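蒜泥蛋黄酱

蒜泥蛋黄酱是地中海北岸常见的一种冷酱，以大蒜、橄榄油和盐为基本原料，多数现代做法另加蛋黄和柠檬汁。成品浓稠，颜色由乳白到浅黄不等，视油的种类和蛋黄用量而定。常用来配水煮蔬菜、鱼、烤土豆和面包，也可拌入鱼汤增稠。

名称

普罗旺斯语称aioli，加泰罗尼亚语称allioli，两者都由“蒜”和“油”两个词合成。中文菜单上的译名不统一，有“蒜泥蛋黄酱”“蒜油酱”“蒜味美乃滋”等。不少餐馆把市售蛋黄酱加蒜末后也归入此名，烹饪书作者对此看法不一。

原料

传统的加泰罗尼亚做法不用蛋，只靠蒜泥本身乳化橄榄油，因此用蒜量较大，辣味重，质地接近软膏。加蛋黄的做法容易得多，蛋黄中的卵磷脂能使油滴稳定地分散在水相里。

橄榄油的选择影响很大。特级初榨橄榄油香气足，但用高速搅拌机打制时常带出苦味，所以有些厨师用一部分葵花籽油代替。蒜以新蒜为佳，存放较久的蒜应先剖开，去掉中间的绿芽。盐宜用粗盐，在臼中可帮助磨碎蒜瓣。

制作

手工制作用石臼和木杵。取蒜瓣6粒，加一小撮粗盐捣成细泥，直到看不出颗粒，再加入蛋黄2个拌匀。橄榄油起初逐滴加入，杵始终朝一个方向转动。酱体开始变稠以后，可以改为细流。最后加柠檬汁调味，并以少量温水调整稀稠。

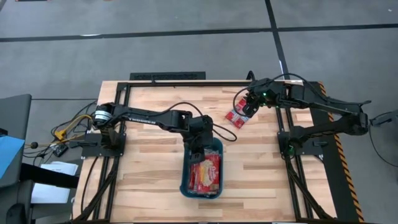 吉内芙拉·奥兰迪尼（Ginevra Orlandini）对上述顺序有不同意见，她认为柠檬汁应先放一半，与蛋黄一起搅开，再开始加油，这样蛋黄较松，吸油更快，剩下的一半留到最后调味。两种顺序都有人采用，成品的酸度差别不大，先放柠檬汁的一种颜色略浅。

用手持搅拌棒制作时，把全部原料放入窄口高杯，棒头贴住杯底启动，待底部变白后慢慢上提。这种方法速度快，酱体较紧，但蒜味更冲。蒜可以预先用柠檬汁浸泡片刻，使辣味柔和一些。

油水分离

酱体突然变稀、表面浮油，一般是加油过快或原料温度相差过大所致。补救时另取一个干净的碗，放入一个蛋黄或一茶匙温水，把分离的酱一点点搅进去，动作与最初加油时相同。不含蛋的版本更容易分离，可加入少许煮熟压碎的土豆或浸过水的面包心作为稳定物。

变体

藏红花版：藏红花丝用少量温水泡开，连水加入，多配鱼汤。
烤蒜版：整头大蒜烤软后挤出蒜泥使用，味道偏甜，几乎没有辣味。
榅桲版：见于加泰罗尼亚山区，加入煮熟的榅桲泥，配烤肉。
牛奶版：以全脂牛奶代替蛋黄，用搅拌棒打成，色白而稀。

斯维娃·巴西（Sveva Bassi）在小册子《Belance冷酱笔记》中还收录了一种加烤红椒的做法，但书中也说明，它更接近另一类红椒酱，归入本条目只是出于习惯。 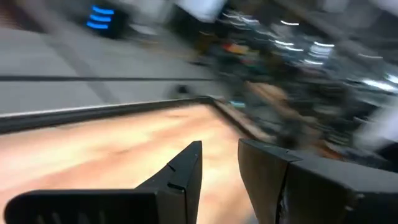 食用与搭配

普罗旺斯有一种以此酱为中心的冷盘，称为“大蒜泥蛋黄酱”，盘中有水煮鳕鱼、胡萝卜、四季豆、土豆、白煮蛋，有时还有海螺。多在夏季聚餐时食用。加泰罗尼亚则常用来配烤兔肉、墨鱼饭和细面海鲜饭，上桌时另装小碟，由食客自取。

热菜中也有应用。把酱抹在鱼块表面，入烤箱高温短时烤至上色，表层会形成一层微硬的壳。直接加热煮沸会使酱体分离，拌入热汤时应先用少量汤汁把酱调开，离火后再倒回锅中。

保存与安全

含生蛋黄的版本应加盖冷藏，宜当天吃完。孕妇、幼儿和免疫力较弱的人应选用巴氏杀菌蛋黄制作。生蒜浸在油中不宜在室温下久放，低酸缺氧的环境有利于肉毒杆菌生长。

冷冻会破坏乳化结构，解冻后通常无法恢复原状。冷藏后的酱会变得更稠，食用前搅拌几下即可。

参见

蛋黄酱
红椒酱
普罗旺斯鱼汤

本条目最后修订于2024年8月26日。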